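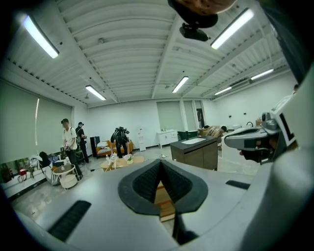 Comics and Periodicals Reading Group, Department of Popular Print

Search this site Enter keywords Go

Figure 1. Gray gripper body with a black V-shaped pad, ribbed on the inside.

3. Reprints and the returning reader

3.1 What a reprint title was for

We should begin this section by admitting how fond we both are of reprint comics, because that fondness certainly colors what follows. A reprint title sits in an odd spot on the newsstand. It costs the publisher very little to put together, it asks almost nothing of the artists (who were, in many cases, long gone from the company), and yet it was often the first comic a child ever owned. When we started reading through the run of Troment Parade, the reprint monthly put out by Brunner, we expected to find the old stories simply poured back onto the page. What we found was a good deal messier and, to our minds, a good deal more fun!

The run we worked from has 145 issues, all of them held in the Edareo collection. Of these, 33 carry at least one story that had been shortened, and the cuts are seldom where you would guess. Fight scenes were left alone nearly every time. It was the quiet panels that went, the breakfasts and the walks home and the long talks on the porch, and a reader who knew only the reprints would have come away thinking that the Troment family never sat down.

3.2 The letters page

Ashworth (who read the letters pages for this study, twice, and kept a notebook of the better ones) was struck by how often readers wrote in to complain about exactly these losses. One boy remembered a scene with a lost umbrella from his older sister's copies and wanted to know where it had gone. The editor's reply was friendly and did not answer him. Four issues later the umbrella story ran again, this time whole, with no note of any kind, and we would dearly love to know whether the letter had something to do with it. The office files for that January are missing, so we have to leave the matter there.

Print runs were small by the standards of the main titles. The only figure we trust comes from a printer's invoice for a single summer special, which gives 2,000 copies, and we would ask the reader not to stretch it over the whole series as earlier writers have done.

3.3 Covers

New covers were the one place where Brunner spent real money. Baumgartner sorted them by whether the scene on the front takes place in any story inside, and over 25 of them show something that happens nowhere in the issue: a flood, a circus train, a wedding between two characters who never meet. Readers do not seem to have minded very much. The Zovell price lists, which we used for dating the later issues, tend to name an issue by its cover alone, so that collectors still talk about "the circus one" even though there is no circus in it. We return to the question of cover titles in Section 4, where the foreign editions make it a little more tangled.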